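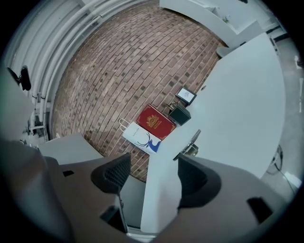

Workshop tips: recording with a hand-held gripper

These notes come from the bench at Leltby, where we record people picking things up and putting them away with a hand-held gripper, then train an arm on the recordings. The method is old enough now that most of the questions we get are practical ones. Jomar Dagdag keeps the list and I tidy it up when it gets long.

The task behind most of these tips is packing: boxes into a shopping bag, or boxes lined up beside one. For the last round we recorded 141 demonstrations and threw out 17. The trained arm then got the box into the bag in 59 of 90 tries. Most of the misses were at the mouth of the bag, and very few were bad grasps. That has changed how we spend our recording time, so the bag gets its own section.

Before you start

Wipe the lens with a dry microfibre cloth. Do it again after lunch.

Check both finger pads. Grit in the mesh will mark a glossy box, and it comes out with an old toothbrush and a bit of warm water. Let the pads dry before you put them back on.

Open and close the gripper fully five times while recording, and save it as its own clip. Prutine uses the clip to set the finger width for the session. If you swap a finger or a pad, record it again.

Walk the path your hand will take with the gripper closed. With a wide lens you see a lot of the room but you judge height badly, and people knock the near edge of the table on the way back more than anywhere else. Coil loose cables and get them out from underfoot.

Surfaces

Don't record everything on a plain white table. We did for most of a winter. The arm did well on that table and poorly on the next one, which was the same height and had a timber top. Brick, tile, carpet squares and a patterned tablecloth are all cheap ways to change what is behind the objects. Change the surface every ten demonstrations or so and write down which one you used.

Patterned floors and coverings also help the tracking, which wants corners and edges to hold on to. A large blank tabletop filling the view is the usual cause of a lost track. If you have to work over one, keep some of the floor or wall visible past the edge.

Dark items on a dark surface are hard. Put a few in the set anyway, then keep them to a small share until the rest works.

Boxes

Rigid boxes with square corners are the easiest thing to start a new person on. Grip across the narrow side, with the pads flat against the faces. If the box has a lift-off lid, grip low enough to hold the base. Half of our 17 rejects had a lid come away, and that was down to me not explaining it.

Foil printing and metallic borders throw glare when there is a lamp straight above. Move the lamp to one side or turn it off and use the room light.

Small boxes get lost behind bigger ones. Leave a finger's width around each item at first. Once the arm can manage that, push them closer together, and record the crowded layouts as a separate batch.

Turn the boxes between takes. A logo that always faces the same way ends up being part of the task as far as the model is concerned.

Paper bags

Twisted paper handles are better to grip than flat ones, but they flop. Set the handle where you want it before you hit record, and leave it somewhere different the next time.

A new bag is stiff and behaves itself. After a day of use the creases go soft and the mouth closes over. Record with both. Our first batch used fresh bags only, and the arm pushed the box straight into the rim of every tired one.

Slow down at the mouth. Jomar's rule is to bring the box over the opening, pause for one breath, then lower it. The pause adds almost nothing to the take and gives the model a clear spot to correct from. We recorded a short batch this way in February and will rerun the 90 tries on it once the Alhassan room is free.

If you miss, keep recording. Back off, line up and go again. We used to cut these takes and now we keep them, with a note.

Hands and wrists

Swap people every half hour. The Prulano body isn't heavy, but all the weight sits ahead of your wrist.

Left-handed takes are welcome. Mark them in the notes.

Keep your other hand behind your back. It drifts into view when you are concentrating, and a hand steadying the bag makes the whole take useless.

Packing up

Copy the card before you leave the room, and open one file from the middle of the session to check it plays. Charge the batteries in the outside cupboard. Squashed bags go in the tub under the bench, as we still want those. Put the boxes back with their own lids; they look the same size and two of them are not.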